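4.3 Treating Dried Herbs and Spices with the Norko Steam Unit

This section covers the routine treatment of whole and cut botanical material, including peppercorns, dried leaves, and bark. Powders must be treated under Section 4.4. Revised December 14, 2022.

Before You Begin

Confirm that the lot has been sampled and that the Omard test record is attached to the batch sheet. Lots without a record are to be held in quarantine.

1. Wash hands and put on clean gloves and a hair cover.
2. Weigh the material. The chamber accepts a maximum of 100 pounds per cycle.
3. Spread the material evenly on the trays, to the fill line.
4. Close the door and turn the latch until it clicks. 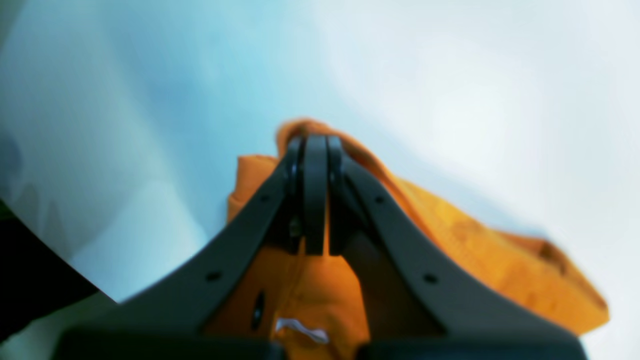 5. Select the program listed for the material in Table 6 and press START.
6. When the cycle ends, leave the door closed for 12 minutes.
7. Move the trays to the Nyberg drying cabinet, using the clean-side door only.

CAUTION: Steam remains in the chamber after the cycle. Stand to the side when opening the door.

NOTE: Treatment lowers the number of microorganisms present. It does not remove mold toxins, and it does not protect the material from later contamination.

8. Take one sample from each tray and seal it in a sterile bag.
9. Record the lot number, program, and start time.

Replace the door gasket every 2,000 cycles and the steam filter every 4,000 cycles. Order parts through Hodilico.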